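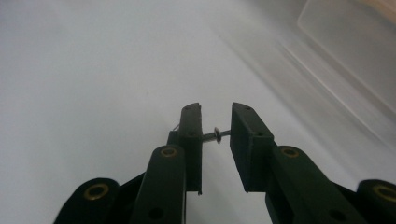
How long should my resume be if I'm changing careers?

One page, two at the very most. I read resumes for 51 clients last year and the ones that got calls back were nearly all short. Put the new direction at the top and let the old jobs shrink as you go down. Your summer job from college can go!

Do I have to explain why I'm leaving my old field?

You do, but keep it to a sentence or two. I ask people to say it out loud to me until it stops sounding like an apology. Impi Turunen went from dental billing to training coordinator at Honkanen, and her whole answer was "I kept ending up teaching the new hires, and I liked that part best." Lovely.

I've applied to 200 jobs online and heard nothing. What now?

Oh, I feel this one. Please stop for a week – I mean it. Pick five companies you'd be happy to work for and find one person at each who does the job you want, then ask for fifteen minutes of their time (and don't ask for a job in that first chat).

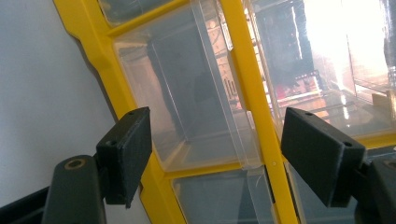 Most people will say yes if you're polite and specific, and if they don't answer, write once more and move on. I keep a little spreadsheet for this with the name, the date and what we talked about.

Should I take a pay cut to get in the door?

It depends on your savings. Work out your monthly number first, the real one, with the car insurance in it. One client took $4,000 a year less and was fine, another couldn't have managed half that.

Do you work with people outside the city?

Yes, by phone or video, evenings too. Email me and tell me what you do now and what you're tired of. I usually write back within two days, a bit slower in October.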